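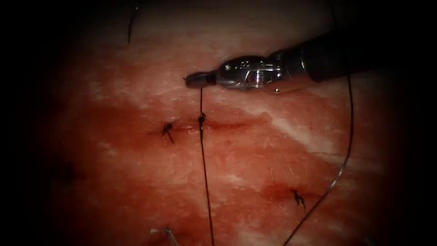
The practice bench at Bilwood occupies the back half of a long room, next to the cold store. Tissue comes out of the store in the morning, is laid on a tray, and is sutured until it is no longer worth suturing. The instructor who has run the bench for five years agreed to talk about tissue, thread and knots, on the condition that the conversation stay on those subjects.

The first question was why trainees work on tissue at all when synthetic pads are cheaper and keep for months.

"A pad is uniform," the instructor said. "You learn the motion on it and that is useful. Then you go to tissue and the first bite tears out, and you find that you were pulling twice as hard as you should. Tissue has a grain. It has tough streaks and soft areas next to each other, and the needle goes through them differently."

Pale, fibrous areas generally hold a stitch better than the dark red ones, according to the instructor, but they also turn the needle if the entry angle is shallow. Trainees are told to enter at a right angle to the surface and to let the curve of the needle do the rest. The bite on each side of the incision should be equal. On the bench this is checked with a ruler after the knot is tied.

Moisture is the next problem. A glossy surface throws back light, and a dark thread lying on dark red muscle is hard to follow. "People lose the short end. They tie, they look down, and the tail has gone flat against the tissue. I tell them to leave it longer than feels tidy and trim at the end."

The bench keeps a written log. It now covers 2,982 knots, each entered with the thread used, the number of throws and a pass or fail. A knot fails if it slips under a light pull, if it leaves the edges of the cut gaping, or if it turns the tissue white by being too tight. In May, the last month with complete figures, 167 knots were entered and around 50 failed. Most of the failures were slips.

"The slip is almost always the second throw," the instructor said. "The first one goes down well. Then the tension comes off while they are getting ready for the second, the first opens up a little, and the second locks it in that position. It looks like a knot. It is a loop with a knot on top."

The cure taught at Bilwood is to start with a double wrap, lay it flat, and keep the long end under light, steady tension until the next throw is down. Throws alternate in direction. The needle driver should take the thread near its end and hold it lightly. A thread crushed in the jaws will often part at that point later, and the bench discards any length with a visible flat spot.

Needle drivers are treated with similar care. They are used to hold needles and, when needed, thread. They are not used to pick up tissue, which the jaws will bruise. The instructor prefers to see the tip kept just off the surface between movements, close enough to save travel and far enough not to drag.

Asked about thread, the instructor was brief. The bench buys from Lepik and has no plans to change. A braided thread from Clillia was tried and handled well, but it picked up fluid and became stiff over a long session. "It tied a good knot. I would use it for a short exercise."

Trays are changed when the tissue begins to dry at the edges. Saline helps for a while. Two incisions are normally made in each piece, one above the other, and the upper one is closed first. Finished pieces are photographed, cut open along the suture line to check depth, and thrown away.

The Ilach course uses the same scoring sheet, with one extra column for time. The instructor does not record time at Bilwood and does not expect to. "They get faster without my asking. I would like the second throw first."

Recent items
Storing curved needles between sessions
Braided or single strand: bench notes
Scoring sheet, revised December 2021
Cold store hours

Contact the bench office | Copyright Bilwood | Back to top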